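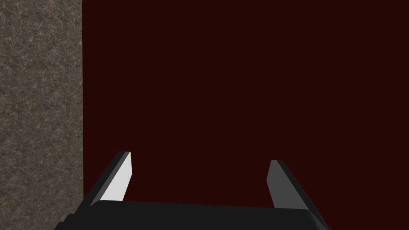 Lamduan Sombatkul
Contributing Editor, Motion and Control

Wrist cameras are usually bought late, after the arm and gripper are chosen. Dumville, a small integrator, reversed the order this February and tested its camera placement in simulation first. The gripper was the Bekari parallel jaw. Two controllers, one from Pappas and one from Plukmont, were run against it with the same approach commands.

The test uses few parts. A dark maroon panel meets a stone-textured wall at a straight vertical edge. The jaws stay open and empty, and the controller has to hold its heading toward the panel using the wrist view alone.
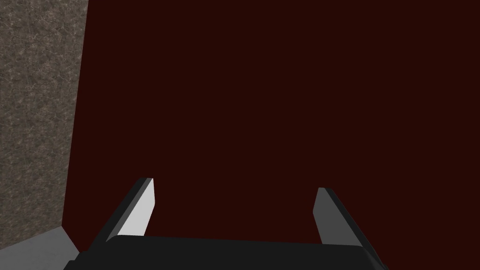
A plain surface gives a tracker very little to work with. Once it fills most of the view, the remaining cues are the corner line and the grain of the wall. The Pappas controller tracks the line. Plukmont matches texture patches, 200 per update, and drops any it cannot confirm twice.

Each controller made 112 approaches. Pappas lost its heading on nine and Plukmont on 40, mostly at short range. Dumville then moved the virtual camera back along the wrist, and the Plukmont losses fell to 12. The Pappas count did not change. 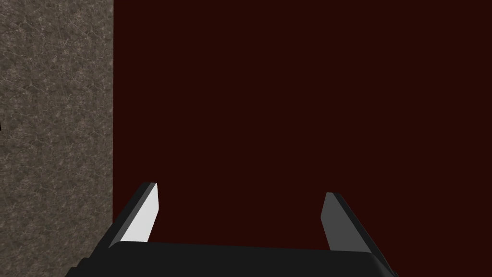 Finger shading was the other variable. With a strong side light, one inner jaw face renders nearly white while the other stays gray. Automatic exposure settles on the bright face and the panel goes close to black. Fixing the exposure at 900 microseconds cured most of this - at the cost of a noisier wall.

Dumville has kept the rear camera position and the fixed exposure for its hardware trials. The controller choice is still open, as Plukmont recovers faster once it has lost a heading. Hardware results will be covered when the runs are finished.

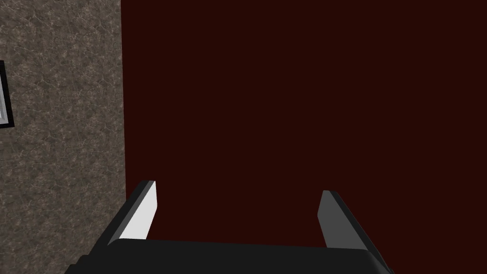
Pierina Leone
Simulation Lead, Dumville

We left the wall texture alone between runs. Changing it would have helped one controller more than the other, and we wanted a comparison we could repeat on the bench.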